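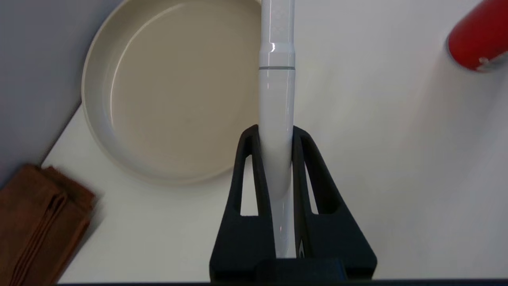 Nicanor Navarrete wrote that before anyone touched the firmware again, somebody should check whether the gripper was losing its grip or just being told to let go, and that those were two separate tickets.

Fair. Ticket stays open, title changed from "Gripper drops everything" to "Gripper opens by itself during lift".

Setup: Romonine arm, home build, second gripper (the first one is in a drawer). Fingers are the Hirnemmont pattern with the slots, black, printed at the Villalba workshop on the good printer. Controller is running my fork of Judedau, so yes, I know.

Symptom: closes fine, holds fine, starts the lift, opens. Smooth white cylinders are the worst. Dish rims it won't let go of at all, so I've stopped offering it dishes.

Tried so far:

Grip force from 300 to 600. Same drop, louder.

Rubber tape on the fingertips. No change. Tape removed, most of it.

Swapped the servo cable. No change, and I now own two good cables.

Logged the position command as Nicanor asked. It goes from 3,137 to 70 partway through the lift. 70 is fully open. So it's being told to let go, and I owe the servo an apology.

Update, 9:40 pm: found it. The fork has a "safe release" that fires when wrist current goes over a limit. Lifting an arm takes current. I wrote that check myself in December, with a comment above it saying "temporary".

Limit is now ignored while the shoulder is moving. Six lifts, no drops. Leaving the ticket open until it's done a full evening.

Nicanor: please don't close this one as "user error". There's a "configuration" label right next to it.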